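Lecture 6 notes: The gripper that wouldn't let go
Instructor: Mamta Sisodia
Posted 09/04/2019

OK, so last time we ran out of clock right when I was getting to the good part (sorry!), and a few of you emailed asking what the fault was on the Gallstead cell. Let me write it up properly, and please read it before lab.

The task was soft goods on a two-arm cell. One arm handles a cloth in a basket, the other moves a cushion. Easy stuff, or so I told Harish. We did 85 cycles, and on 13 of them the left gripper got its open command and stayed shut. The controller went right ahead and lifted the arm anyway, cloth and basket and all. One time it swung the basket straight into the other arm's forearm and we hit the e-stop.

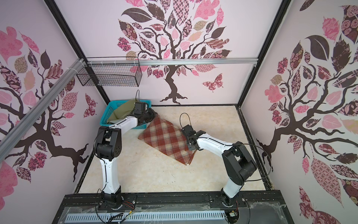

Fig. 1. Left gripper down in the cloth, right gripper on the corner of the cushion.

My first guess was fabric caught in the fingers, and I was wrong. Ama Aidoo pulled the logs and found the open command was timing out whenever both arms were sending status at once. The software waited 30 milliseconds, heard nothing back, and marked the step as done. Done! With no reply! I still get a little worked up about that line of code.

What I want you to take from it for the homework:

A timeout is a fault. Write it as one, and stop both arms, even the one that's behaving.

Check finger position before any lift. The number is right there in the status message, so use it.

Cables count too. When you plan a recovery move, look at where the loops over the grippers will go if the arm backs out at a funny angle.

And hands stay out of the cell until the drives are off. A paused arm can start up again.

For next time, read the Drostetine incident report, pages 1 to 4, and bring one question.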